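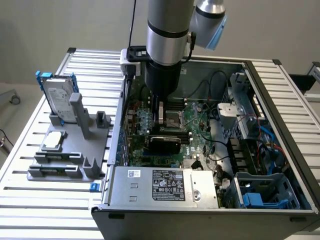
Tower on its side, panel off. Hard disk in the gray holder, left.

August, 14:20, bench 2

Today I continued with the desktop tower for the Drisance refurbishing job. Ostap Yatsenko prepared the bench in the morning and I took over after lunch. I write down what I know, because Bohdan Onyshchenko will make the next towers of this type and he was not here.

Layout inside. The board is green. Graphics card is black, in the slot below the socket area, and the memory slots are just above the card. This is tight, so I would take the card out before touching the memory. Small silver heatsink toward the lower center of the board, with black cable connectors close to it. Please be careful with the fingers there, the fins on this kind are thin and they bend.

Power supply is the silver box in the lower center. I copied the label into the job sheet and I don't repeat it here. The small white sticker on the left of the label should stay. Vasylenko wants all stickers kept until the inventory is closed, also the ugly ones.

Drive side. The metal cage is on the right and has a white plastic bracket in it. Blue SATA cables and one red cable go down from there to the blue caddy in the lower right corner. The caddy has a blue handle. On the first tower of this batch I pulled on the handle before I opened the latch, and one tab cracked. I asked Zelto for spare caddies, they have them but the minimum order is 200 pieces. We don't need 200 caddies. Ostap will ask in Vodemholm if they have some from old machines.

Hard disk. 3.5-inch, silver label, in blue bracket with the tabs on the top corners. I keep the disk in its bracket when it stands in the printed holder. With the bracket it stands well, without the bracket I don't trust the slots so much. The holder was printed at 200 microns layer height, and the inside of the slots is a little rough. For the next print I want to try finer, or only sand it.

Cables. The black wiring at the upper right of the board makes a loop over the components. I would like to tie it before closing, but the tie must not press on the board. Ostap uses the soft tape, I use the plastic ties. We did not agree yet which is better.

Time. I planned 450 seconds for opening one tower and getting to the drives, without cleaning. I think this is possible if the screws are not damaged. On the previous one I lost much time with one bad screw.

To do:
- ask Ostap about the answer from Vodemholm
- new bits for the small screwdriver
- write the disk serial number on the job sheet before the disk goes to the wiping station
- check the blue latch on the left edge near the front, I don't know yet what it holds

Bohdan, if you read this, the screws from the side panel are in the jar lid on the shelf. Please don't mix them with the drive screws, the thread is different.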